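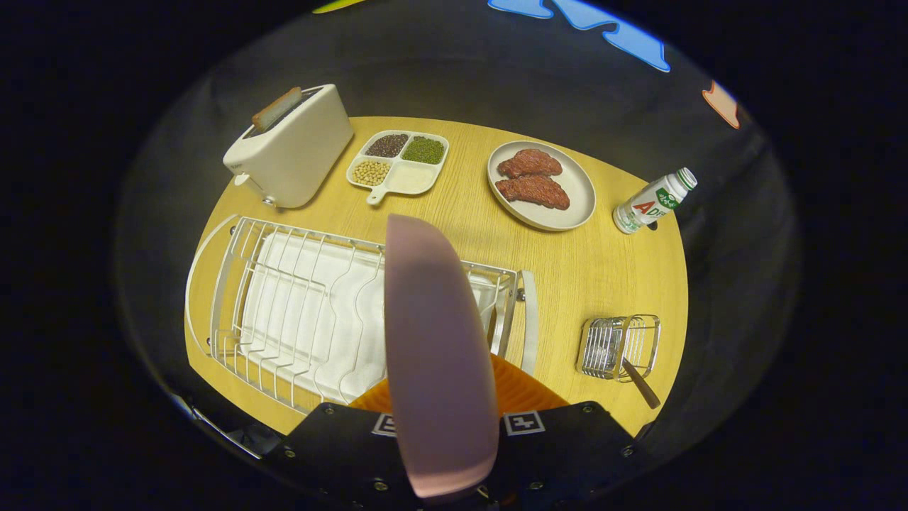 Figure 3. Pink plate held in a gripper over a white wire dish rack, with a two-slot toaster on the same table.

4.2 Wearing time and daily routine

The Vudard heat wrap records the time at which its heating element is switched on and off. It doesn't record whether the wrap is on the body. We therefore compared the device log with the paper diary kept by each participant, and counted a session only where the two agreed on the part of the day. Sessions shorter than 20 minutes were left out, as the wrap needs some of that time to reach its set temperature. This left 2,885 sessions from 63 participants across the two study sites, Skendencombe and Sornovach.

Most sessions fell in the evening. A second, smaller group fell between getting up and leaving the house. Use in the middle of the day was uncommon among people who went out to work and fairly common among those who did not. The same pattern was seen at both sites, although evening sessions at Sornovach started earlier, in line with the earlier evening meal reported in the diaries there.

Participants were told to wear the wrap whenever their lower back was painful, and were given no fixed times. In spite of this, many settled into a regular habit within the first fortnight. The diaries suggest that the habit was tied to a household task more often than to pain. Washing up, ironing and preparing food were the tasks named most often. One participant wrote that she put the wrap on "when the kettle goes on" and took it off once the kitchen was tidy, and her device log follows this closely for the whole study period. Watching television was also named, mainly by participants who found standing difficult.

Pain scores before a session were only weakly related to whether a session took place. People with a settled habit wore the wrap on good days as well as bad ones. People without one tended to wait until the pain was severe, and several of these wrote that they had left it too late for the heat to do much. We can't say from these data whether regular wear led to lower pain overall. Those who formed a habit also had lower scores at entry, and the groups were not assigned by us.

4.3 Comfort and reasons for stopping

Five participants stopped using the wrap before the end of the study. Their reasons were skin redness, the weight of the battery pack, and a poor fit when sitting. Redness cleared in every case after the wrap was put aside. We kept the sessions recorded up to that point in the count given above.

Complaints about fit were more widespread than the withdrawals would suggest. The wrap is supplied with a single belt, and the fastening sits at the front. Participants with a larger waist found that the belt left the heated panel resting too high. Smaller participants had the opposite trouble, with spare belt folding under itself and pressing on the hip. The battery pack clips to the left side and can't be moved. Left-handed users mentioned this more than others did, chiefly when reaching down to a low cupboard or lifting things across the body.

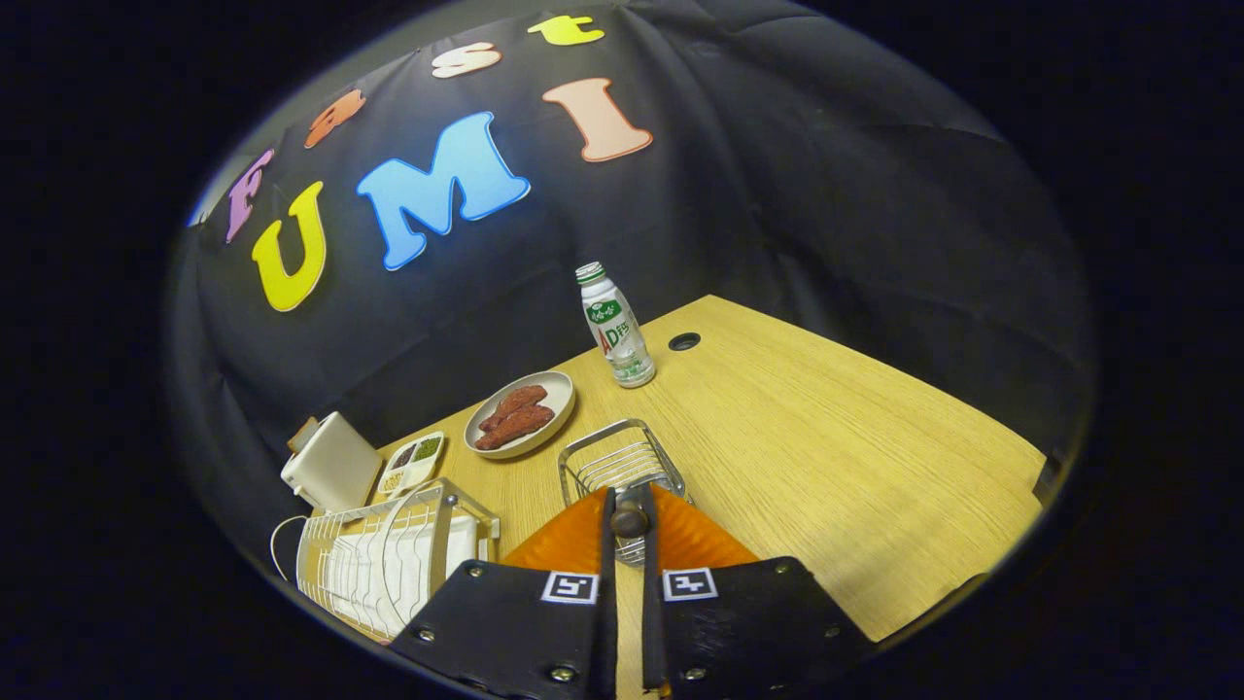
Figure 4. Foam letters reading "Fast UMI" on black cloth, with a light wooden tabletop in front.

Noise and smell were asked about at the final visit, following a comment from Vratislav Jurčo on an early version of the questionnaire. No participant reported noise. A faint smell on first use was reported at both sites and had gone by the second or third session.

The three heat settings were used unevenly. The middle setting was chosen for most sessions, and the highest was used mainly in the first days. Several participants said they had started on the highest setting in the belief that it would work faster, then turned it down when it became uncomfortable under clothing. The printed leaflet does not say which setting to begin with. The Štěpánek comfort score, taken weekly, rose over the same days, but it can't be used to separate the effect of the lower setting from that of simply getting used to the device.

Charging was the most frequent cause of a missed session among those with a regular habit. The wrap gives no warning until the battery is nearly flat, and a full charge takes longer than most evening sessions. Participants who kept the charger in the room where they wore the wrap reported fewer missed sessions than those who kept it in the bedroom.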